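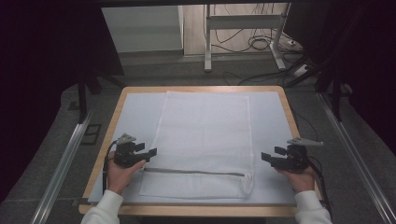 白色网眼洗衣袋，灰色拉链横在靠近下端的位置。

一月，上午八点二十分开始记

茜草染棉，继续。上次的布晾完以后颜色比预期偏棕，我把原因想了几天，没有想清楚，所以今天从退浆开始重新做，每一步都记下来。Kibet Sang 下午来，他看不懂我的缩写，我今天尽量不用缩写。

布：Tallora 的平纹棉布，未漂白，干重 195 克。称重之前在屋里挂了一夜，因为上次是从塑料袋里拿出来直接称的，我怀疑那时候布里的水分不一样。这一点可能影响很小，但是后面所有的用量都按照干重来计算，我希望第一个数字是可靠的。

先说水。我们这里的自来水是比较硬的，壶底的白垢可以证明。茜草喜欢有钙的水，这一点书上都写，所以染浴用自来水。媒染浴我用纯净水。上次两个浴都用了自来水，这是我列出来的第一个嫌疑。

第二个嫌疑是温度。上次我去接了一个电话，回来的时候染浴已经在冒小泡。茜草的根里有红的成分，也有黄的和棕的成分，温度高了以后棕的会出来。我当时写的是“略高”，这个词没有用处。以后请写数字。

第三个嫌疑是退浆不够。布的表面如果还有浆料和蜡，媒染剂进去不均匀，颜色会有斑点。上次的布确实有斑点，特别是靠近布边的地方，不过斑点和偏棕是两个问题，我在这里不想把它们混在一起。

八点四十五分
退浆。大锅，自来水，纯碱，加一小勺 Furadley 的中性皂液。皂液的瓶子快要空了，要订。水开以后转小火，布完全浸在水里，每隔一会儿用木棒翻一次。

水很快变成淡黄色，然后变成茶的颜色。这个味道我不太喜欢，像煮旧报纸。窗户开着，但是一月的风很冷，所以我开一会儿关一会儿。

九点五十分
换水，再煮一次。第二次的水颜色浅得多，但是仍然有颜色。我本来打算到这里停止，后来还是决定煮到水清为止。这花时间，可是上次我正是在这里着急的。

等待的时候整理了架子上的样品卡。去年的卡片有几张没有写媒染剂的名字，只写了“同上”，而上面那一张已经不在了。请大家不要写“同上”。

十点四十分
第三次煮完，水基本是清的。滴水试验：在布上滴一滴水，水马上进去，没有停在表面。布的四个角和中间都试了，中间也一样快。记为合格。

布放进洗衣机漂洗，不加洗涤剂，不甩干。洗衣机的计数器现在是 3,812。我记这个数，是因为 Shirima 工作室的人说他们的机器到四千次就要换密封圈，我们的是同一个型号。门边上已经有一点渗水，拿抹布垫着。

漂洗的时候讨论了一个老问题：小样要不要跟大布一起洗。我的意见是可以一起洗，但是小样要装在网袋里，拉链拉到头。以前有一块小样掉到门和滚筒之间的橡胶圈里，过了很久才找到，已经发霉，那一批的比较就没有了对照。网袋的网眼要细，网眼粗的话线头会穿出来，跟别的布缠住。还有，拉链头最好是塑料的。金属的拉链头碰到单宁会留下灰色的点，铁更加严重，洗不掉。这件事我在第 2 号本子里写过，现在再写一遍，因为那本借出去了还没有还。

十一点十五分
单宁浴。没食子粉，用量是布重的百分之十，即 19.5 克。先用一点热水调成糊，然后加到温水里。温度 40 度，用 Nultel 的温度计量，探头放在布的中间，不碰锅底。上次探头是碰着锅底的，我怀疑读数偏高，如果真是这样，那么我以为的染浴温度也都不准确，可是方向就反过来了：实际温度应该更低，不应该更棕。这里我想不通，先写着。

也有可能是温度计本身的问题。我用冰水检查了一次，读数比零高半度。用开水检查没有意义，水壶的口太小，探头进不稳。下次借一个大的烧杯。

布放进去，压一个盘子在上面。浸到下午一点十五分，中间翻三次。

午饭。

十二点三十分
翻布的时候看到颜色已经变成很浅的米色。没食子的单宁颜色算浅的，如果用石榴皮，现在已经是黄的了，最后的红会往橙色那边走。上次也是没食子，所以单宁的种类可以从嫌疑里去掉。同一袋，我看了标签。

顺便记一下袋子上的保存说明：避光，干燥。我们把它放在窗台上，两样都没有做到。已经移到柜子里，在明矾的左边。

一点十五分
取出，轻轻挤干，不漂洗。直接进媒染浴。
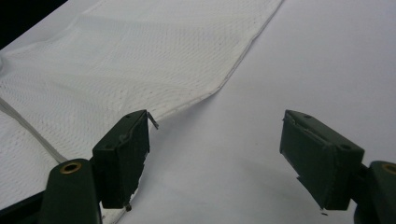 白色布料的折边，表面有细小的凸起纹理。

媒染浴：醋酸铝，布重的百分之八，即 15.6 克。纯净水。醋酸铝很会起灰，称的时候戴口罩，称完把天平擦一遍。粉末先用热水化开，搅到没有小块。这一次还是剩了几个小块，用勺子背压碎了。下次先过筛。

温度也是 40 度。布展开以后放进去，不要折着放。折着放的地方，里面的一层得到的媒染剂少，染完以后会有一条浅色的线，像尺子画的一样直，而且以后再怎么补染，那条线都在。有纹理的布比平纹布更容易藏住这种线，湿的时候完全看不见，干了才出来。去年那批华夫格的毛巾就是这样坏掉的，客人很客气，没有说什么，但是也没有再来订。

两点十分
Kibet 到了。他先看了上次那块偏棕的布，拿到门外面去看，回来以后问我后处理的时候有没有用铁锅。我说没有。他又问那个搅拌的棒是什么。我说木棒。他说，是哪一根木棒。

我们有两根。一根写着“铁浴专用”，字已经被水洗得差不多看不到了。我没有办法确定上次拿的是哪一根。

这是第四个嫌疑，我认为比前面三个都重。铁使茜草的红变暗，往紫棕色走，量很少就够了。上次那块布的棕，仔细看，确实带一点紫，尤其在阴天的光下面。我以前把它当作温度过高的棕，可是温度过高的棕应该是偏黄的砖色。

处理办法：旧的那根扔掉了。新的一根用刀在柄上刻了一道，不再用笔写字。今天煮布用的是哪一根，我也想了一下，是没有字的那一根，可是“没有字”现在不能说明问题。Kibet 把棒的一头泡在浓的没食子水里，等了半个小时，没有变黑。扔掉的那一根他也从垃圾桶里拿出来试了，变成灰黑色，很明显。所以今天的布没有问题，实验继续。

这个试法很好，请大家记住：浓的没食子水，泡，看有没有变黑。勺子、夹子、盘子都可以这样检查。

三点十五分
布从媒染浴里取出，挂起来晾。按规矩应该干透再做下一步，最好放一夜以上，让醋酸走掉，铝留在纤维上。屋里现在就有醋的味道。挂的时候用塑料夹，夹在最边上，布不能互相碰到。过一个小时上下换一次方向，不然水都走到下面，下面那一头的颜色会深。

Kibet 觉得没必要换方向，他说他从来不换，染出来也很均匀。他用的布比较薄，可能是这个原因。我还是换。

媒染浴剩下的水没有倒。里面还有一些铝，可以加料再用一次，给线用，不给布用。桶上写了内容，贴了胶带，写的时候用的是油性笔。

三点五十分
趁布在晾，准备茜草。Tallora 这一次给的是根的碎块，不是粉。磨了两遍，咖啡磨的声音很大，隔壁来敲了一次门。粉的用量是布重的百分之五十，97.5 克。今天晚上用温水泡着，明天把第一道水倒出来另外存放。第一道水里黄的成分多，有的人会倒掉，我想留着染一条线看看。

泡的时候我加了一小撮碳酸钙。Kibet 问，水已经硬了，为什么还要加。我回答不出来，只是书上写了。他建议分两个罐，一个加，一个不加，用同样的小样来比较。这个建议是对的，照做。可是已经加进去的没有办法拿出来，所以不加的那一罐要重新磨一点粉。又吵了隔壁一次。

小样从同一匹布上剪，边上缝线做记号：一道线是加钙的，两道线是不加的。缝线用涤纶白线，茜草染不上它，染完以后还可以看得清楚。棉线会跟着变红，我刚开始做这个工作的时候犯过这个错误，六块小样全都认不出来。

四点四十分
换方向，第一次。摸了一下，上面已经半干，下面还很湿。屋里的温度低，我估计今天干不了，就这样挂过夜。暖气不要直接对着吹，一边快一边慢也会出问题。

还没有弄清楚的事：

铁的解释能够说明颜色偏棕偏紫，但是不能说明布边的斑点。斑点我仍然认为是退浆的问题。这一次退浆做得很够，如果还有斑点，那么要看是不是织布的时候布边上了另外的浆。可以写信问 Tallora，不过他们回信很慢。

温度计高半度，我这次没有修正，所有温度都是读数。后面的人如果要换算，请自己减。

石灰浴（准确地说是碳酸钙浴，我们习惯这样叫）放在哪一步，我和 Kibet 的做法不一样。我是布干了以后，染之前，用温的碳酸钙水过一遍，然后好好漂洗，把没有固定住的铝去掉。他用麦麸，说麦麸更柔和，颜色干净。麦麸要煮，要过滤，煮完的袋子很难洗。我打算这一次还是用碳酸钙，改变太多的话，就不知道是哪一个改变起了作用。他同意，但是他拿走了一块小样，要在家里用麦麸做。

要买：Furadley 皂液，塑料夹，大烧杯，口罩。油性笔还有。

明天早上先摸布，干了再开始。染浴最高不超过 65 度，用一个小时慢慢升上去，我不接电话。

补，六点零五分
走之前换了第二次方向。有一个夹子松了，布的一个角碰到墙，墙上是白灰。那个角我用线缝了一针作为记号，明天染完要特别看那里。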